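Speaker notes: Writing the notice before the main breaks

Regional Water Communicators' Forum, 18/11/2024

Prepared by the Customer Information Branch, Endemia Water Utility

Good morning. On behalf of the utility, thank you for the invitation to speak on drinking water advisories and the written notices that go with them. My remarks concern the wording, approval and delivery of a boil water notice. I will not be covering sampling or treatment, which colleagues from operations will address after the break.

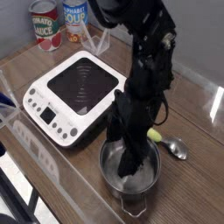
Reading time: 5 minutes

In February the utility issued an advisory for the Ornelum pressure zone following the failure of a transmission main. The zone is small, with 200 service connections, a primary school and a seniors' residence. The engineering response followed the emergency plan. The notice did not reach the first door until 90 minutes after the decision to issue it had been made, and our review dealt mainly with that delay.

[Pause. Next slide.]

The review found that the template in use at the time had been written for a regulator. Its opening paragraph cited the relevant section of the operating permit. The instruction to boil water appeared on the second page, below the map. Residents who telephoned the call centre had, in most cases, read the notice and were unsure whether it applied to them.

The approval path was also at fault. A draft passed through operations, legal services, the health authority and the office of the general manager, in that order, and each made changes to a version the others had not seen. The health authority's comments were entered twice and the street list was corrected after printing. The Đoàn Crescent entrance to the seniors' residence was left off the first list altogether.

[Refer to handout, page 2.]

The revised template is one sheet. The instruction comes first, then the streets affected, then what the water may and may not be used for, then the telephone number. The wording has been approved in advance by the health authority, so that on the day only the street list, the date and the cause require sign-off. Translations are held in five languages. The electronic version is sent through Grornex, our customer notification system, and the paper version is delivered by the meter crew. 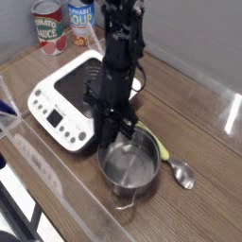 Household instructions were the section that drew the most comment when the draft was tested with customers. The old text said that water should be "brought to and maintained at a rolling boil prior to consumptive use," and several readers took this to mean a stockpot filled to the brim. People asked how much they had to boil, what to boil it in and where to keep it afterward. A small saucepan holding a shallow layer of water, as on the slide, is a fair picture of what one person needs for brushing their teeth, and the new sheet says plainly that small amounts are fine. It also asks residents to let the water cool before pouring it into a clean, covered container. Advice on infant formula now has its own line.

[If asked about kettles: the sheet says that an automatic kettle may be used, and refers to the health authority for further detail.]

Ending an advisory requires the same care. In February the all-clear was posted online in the evening and the paper notice went out the following day, so that neighbours were working from different information overnight. The two are now released together. The all-clear sheet is printed on a different colour of paper and sets out how to flush taps, fridge lines and ice makers.

Three matters remain open. The utility has no reliable list of tenants in multi-unit buildings, and notices addressed to the owner may not be passed on. Rural customers on the edge of the zone receive poor mobile coverage. The budget for door-to-door delivery has not been confirmed beyond the current fiscal year.

[Final slide: contact details for the branch.]

Copies of the template, in all languages, are on the table at the back of the hall. Utilities are welcome to adapt the wording, provided that their own health authority has approved it first. I will take questions until the break.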